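Our visit to the Zorura open day in Nustberg

My husband has fought carpenter ants in our porch for three summers, so when Zorura opened its training center to the public I signed us both up before he could object. It's a long drive out to Nustberg, but the coffee was on when we arrived, and Juraj Trnka, who trains the new technicians, came out to the parking lot to shake everybody's hand.

The morning was all ants and termites. They have a full-size wall section you can walk behind, with the siding off, and Juraj showed us how carpenter ants follow a damp sill plate right along to the window framing. He let us tap the wood with a screwdriver handle and listen for the hollow spots (I was hopeless at it, my husband was annoyingly good). Then we moved on to bait gels, and why spraying over a trail you've just baited is a waste of your money. 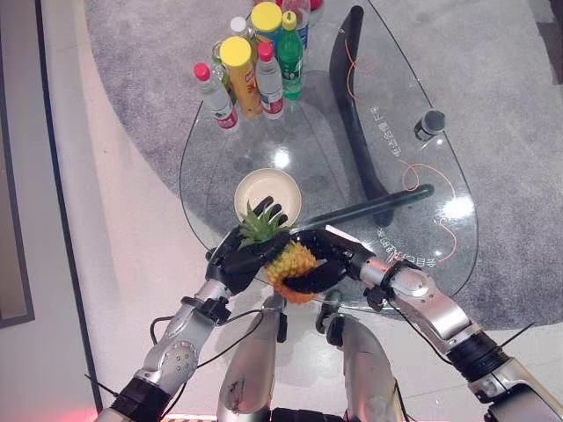 A pineapple in hand at the glass table.

After lunch Hoi-yan Lu took over with the pantry pests, and I could have listened to her all day! She passed around 12 little jars of beetles and moths, and I recognized two of them from my own flour bin, I'm sorry to say. Her advice was to freeze new bags of flour for four days and to get rid of anything in thin cardboard - cereal, cake mix, dog biscuits, the lot.

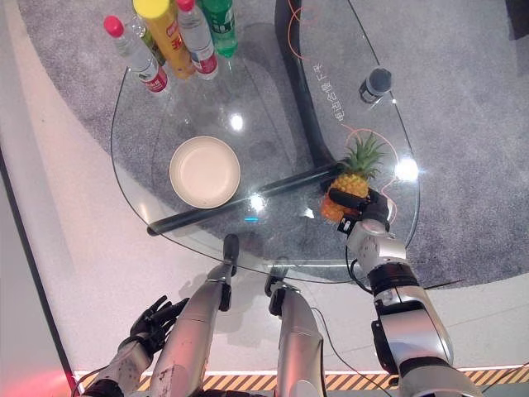 She was also very patient about fruit flies, and told us to look at the drain before blaming the fruit bowl. A stiff brush and hot water every week is her rule at home.

We stayed almost 2 hours longer than we meant to. The home inspection is $95 and we've booked one for the porch. They plan another open day in July, and I'd bring a sweater, the training hall is chilly.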